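The Thirteenth Glass

When Anjani Nair came to work at Cornitz, the first thing she was asked to do was to pour a drink. She thought it was a joke for new people. She had two degrees and she did not like alcohol.

"It is for the machine," said Sinaga, who was her manager and who never explained a thing in one piece. "It must learn from a person who does it slowly. The bartenders are too fast. We had a real one from the Lullholm hotel, and the machine learned only to break glasses in an elegant way."

So Anjani learned to make a drink slowly. Ice first, then the small measure, then the mixer. She practiced at home with cold tea. Her mother watched her from the sofa and asked if this was engineering.

The machine was called Rirka. It had been promised to Lullholm for the summer season, and on the wall near the kitchen there was a paper with the date of the demonstration, 07/06/2022, written with a thick marker. Under the date another hand had written: "35 drinks without help." Later the 35 was crossed out and replaced with 21, and later still with 19. Anjani passed this paper every time she went for coffee, and she began to look at the floor when she passed it.

The ice was easy, which surprised her. Rirka could put ice in a glass all day. The measure was the difficult part. It was a small gold thing with two cups, a big one and a little one, joined in the middle, and it was polished like a mirror. A person sees a mirror and knows that it is a mirror. Rirka saw the ceiling lamp in it, and reached for the lamp.

"Buy one that is not shiny," said Anjani.

"The hotel has shiny ones," said Sinaga. "Will you ask the hotel to buy new ones? Will you ask every hotel?"

She did not answer this. She put the glass back in its place, on the left, and the measure in the middle, and she wiped her fingerprints from the gold with the purple cloth.
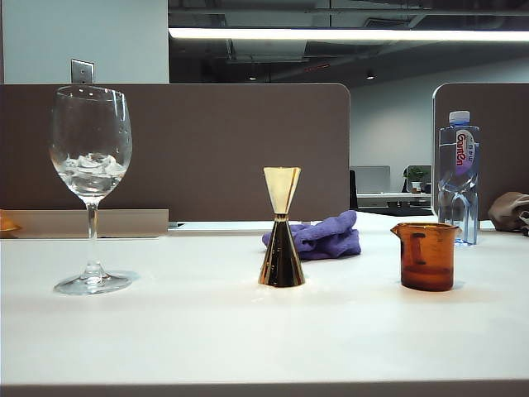
In the evening the office became quiet and she stayed, as she had stayed all that week. She liked this hour. The others had gone to their trains and she could speak to Rirka aloud without feeling foolish.

"Again," she said, and pressed the key.

Twelve times it was good enough. It took hold of the measure by its narrow waist, as she had taught it, and it tipped the liquid over the ice, and it put the measure down again a little crooked, like a child putting down a heavy cup. Anjani wrote a line in her notebook for each one. She emptied the glass each time, filled it with new ice, and sat down again. Her back hurt. She thought that for every drink the machine made, a woman had to stand up and clean.

At the thirteenth glass Rirka stopped above the measure and did not move.

She waited for the error message, but there was no error message. The program was running. She bent down until her eyes were at the height of the table, and looked into the gold, and there she was, very small and upside down, with a tired face and her hair coming loose.

"Oh," she said. "It is me. I am in your way."

She moved her chair back one meter, out of the reflection. After a moment Rirka went down, closed on the waist of the measure, lifted it and poured. A few drops fell beside the glass. The rest went in.

Anjani took her pen. In the column for results there were only two words she was allowed to use, "success" and "failure," and she held the pen over the paper for some time. At the hotel there would be guests leaning on the bar from every side, in white shirts, with bracelets and telephones, and all of them would be in the gold.

She wrote "success." Then, in the margin, where Sinaga would perhaps not look until July, she wrote: "It needs people to stand back."

She dried the drops with the cloth, put on her coat, and went to find her train.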